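# The Gray Bin, and Other Things We Meant to Sort

The bin lives on the wooden table and it collects metal. Nobody signed off on this as a system. Every February we tip out whatever the Lornska workshop has dropped into it over the year, and every February we swear the next one will be tidier.

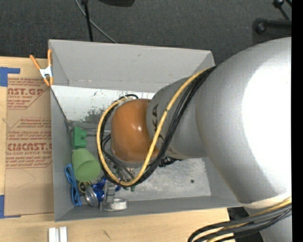 The rods are the worst of it. They were bought as a set of 150 for the Shemweta shelving job, which needed 80, and the rest have been migrating through the building ever since. Thin rods are a poor thing to store in a wide bin. They roll to one side, settle there in a heap, and when you want a single one you get four.

We started on 3rd February with coffee and a firm plan to finish by lunch. The plan had three rules:

- Straight rods go back in the rack, the one by the door with the Haltarow label still on it.
- Bent rods go in the scrap bucket, however fond of them you are.
- Anything you can't name gets 2 minutes of discussion and then a decision.

The third rule cost us most of the morning. One small bracket was claimed as part of the old Vidon lathe cover, then as a coat hook, then as a bit of somebody's bicycle. It has gone on the windowsill, where it joins last year's bracket.

The bin itself has held up better than the filing. Its floor is worn in places and the walls have picked up a few scuffs, but it's a good plain bin and it has outlasted up to 8 labeled plastic tubs, every one of which came with a lid that fit for a week.

Final score by mid-afternoon: rods racked, scrap bucket full, table wiped down — and a fresh handful of washers already sitting in a saucer, waiting for a home. Next sort is in April, if we can find the rack by then. Bring gloves, and bring your own saucer.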